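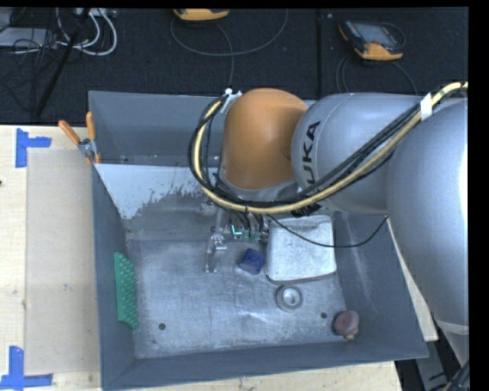
A reply further down says the battery is probably fine and to try the charger first, but I already did that, so I'm putting the whole thing in one place.

My laptop is a Jarkano 14, bought used from a shop in Prullwood. Since February it stops charging at 468 mAh and the icon says plugged in, not charging. Full capacity is supposed to be 4,000 or so. I tried 2 chargers, both original. Same result. Shuts off the second I pull the plug. Is it the battery or the board?

Answers

Check the cycle count before you buy anything. Open the battery report and look near the top. Mine was at 1091 when it started doing this and a new pack fixed it. Anything past the rated number and the pack is worn out. If yours is under 200, look at the charging port. Also go into the BIOS and see if a charge limit is turned on. The used ones from offices often have it set.

battery. had same thing

It could be the board, but test it cheaply first. Shut down, unplug, disconnect the battery cable inside, hold the power button for half a minute, connect it again and charge with the lid closed. If the number moves, the controller was stuck. If it doesn't, replace the pack. The repair place in Tultimdale will test it on their bench while you wait. Stop using it if the case is bulging or the trackpad has gotten stiff.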